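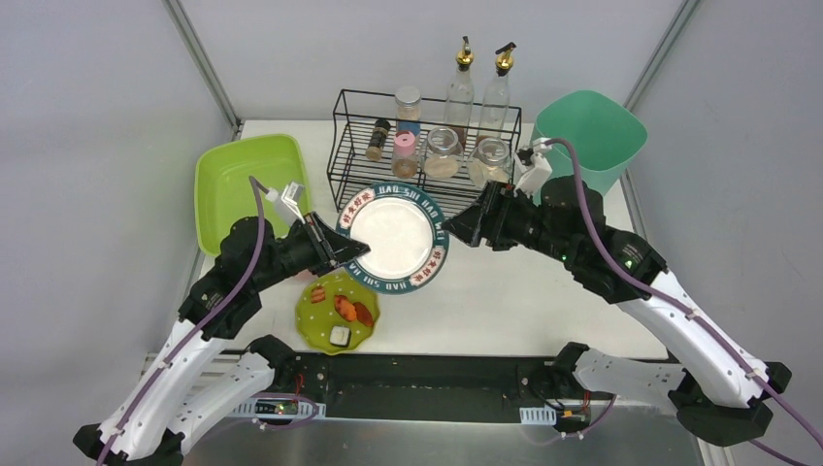 Kitchen tips for your holiday rental

A rented house by the sea has a kitchen, but it is seldom set up the way yours is at home. The knives may be dull, the salt may be damp and the oven dial may have lost its numbers. The tips below are for guests who plan to cook for themselves for a week or two.

Before you leave home

Read the equipment list on the rental page and write to the owner if something you use every day is missing. Coffee makers cause the most trouble. One house has a stovetop pot, the next has a machine that takes only one kind of capsule. A plastic filter cone and a pack of paper filters weigh almost nothing and work anywhere you can boil water.

Pack one good knife in your checked bag, with the blade wrapped in a dish towel and held with two rubber bands. Add a small bottle of dish soap, a new sponge and a few freezer bags.

The first evening

Rinse the glasses and plates you are going to use. They may have stood in the cupboard between guests. Run the cold tap for a minute before filling the kettle, and check the house folder to see whether the tap water is fine to drink.

Turn the refrigerator on first, then go shopping. In July a small refrigerator in a warm kitchen can take 4 hours to get cold, and longer if you fill it with warm bottles.

If the stove runs on bottled gas, find the valve and ask where the spare bottle is kept. Saoirse Breathnach, who looks after the Clatby cottages, leaves a note about this on the inside of the cupboard door. Not every owner does.

Cooking with less

Two pans and one pot are enough for most meals. Cook pasta or rice first, tip it into a bowl with a little oil, cover it with a plate and use the same pot for the sauce.

No measuring cup? Look at the label on an empty jar or bottle. A 700 ml sauce jar, washed out, gives you a fair measure for rice and stock. Mark the halfway point with a strip of tape.

No rolling pin — use a wine bottle with the label soaked off. No colander — hold the lid slightly open and pour slowly, with a dry towel around both handles.

Dull knives can be helped along on the unglazed ring under a ceramic mug. Draw the blade across it at a low angle, a few strokes on each side, then wipe it clean.

Salt, sand and ants

Sea air makes salt clump. A spoonful of dry rice in the shaker helps. Keep sugar, bread and open cereal in freezer bags or in the refrigerator, and wipe the counter before bed. Ants find a sticky spoon quickly.

Shake beach towels outdoors and keep sandy bags off the counter. Sand scratches a glass stovetop, and some owners will take the repair out of your deposit.

Before you check out

Plan the last two dinners around what is left. Eggs, cheese and tired vegetables make an omelet. Ask whether oil and spices may stay for the next guests.

Empty the dishwasher filter, take out the trash and leave the refrigerator door open only if the owner wants it switched off. Put things back where you found them, including the corkscrew.

Updated Nov 7, 2019 by Booker Wojcik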